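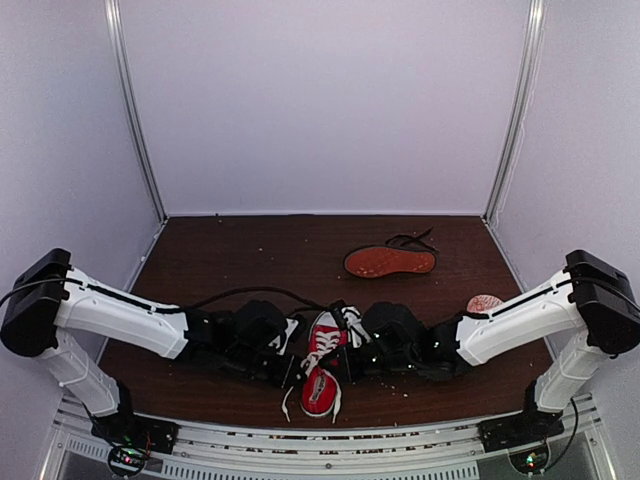
Gurnetwood Web Services -- Search and Privacy Request Checklist, with reviewer comments

Reviewed 29 November 2019 by Evangelia Theodorakopoulos. The checklist covers how we handle requests to take personal pages out of the site search on Panideck. I was asked to sign it off and I'm not going to, at least in its present state. Part of the trouble is that the index treats everything alike. A product page gets the same handling as a page with somebody's home address, and the form offers no way to tell us which is which.

1. Request form can be found from the home page
Pass, just. The link is in the footer under "Other." I would like to meet the person who looks there first.

2. Form works without an account
Fail. It asks for a Panideck login. People who want to be forgotten are being told to register.

3. Requester's identity is checked
Partial. We ask for a scan of a driver's license and then keep it. Ayman Nimri told me the scans are deleted after 24 days. I asked to see the job that deletes them and was shown a wiki page describing the job.

4. Each request gets a case number
Pass.

5. Request is read by a person
Unclear. The log shows 882 requests closed since March. Of those, 524 have no reviewer name against them. The vendor, Kedard, says the field is "optional by design." Whose design? Make it required and run the report again.

6. Decision is explained in writing
Fail. The refusal letter is a single paragraph with the words "public interest" in it twice. It doesn't say what the interest is. The approval letter is shorter and worse.

7. Link is removed from search results
Pass for the main search. Fail for the suggestion box, which still finished the name for me on 13 of the closed cases I tried. Kedard calls this a caching delay. One of those cases was closed in March.

8. Link is removed from the mobile app
Not tested. The app team say it "inherits" the result from the main search. See item 7 before believing that.

9. Publisher is told when a page is dropped
Partial. An email goes out. It comes from a no-reply address, so a publisher who thinks we got it wrong has nowhere to say so.

10. Removed links can be put back
Fail. There is an Undo button on the admin screen. On the test copy it brought the page back with the wrong date and no headline. Ayman says it works on the live system. He hasn't tried it on the live system either -- I asked.

11. Backup index follows the same rules
Unclear. The backup sits with Tabrizi under a separate contract. I have read that contract and it says nothing on removals. Somebody should call them before we claim anything on the help page.

12. Staff training is up to date
Pass on paper. The slides still show the old form.

Result: not approved. Items 2, 6, 7 and 10 need to be fixed and shown to me working, on a screen, with real case numbers. A note saying "resolved" will be sent back. Items 5 and 11 need an answer from the vendors in writing.

Ayman to reply under each item. Please don't edit my comments this time.

E.T.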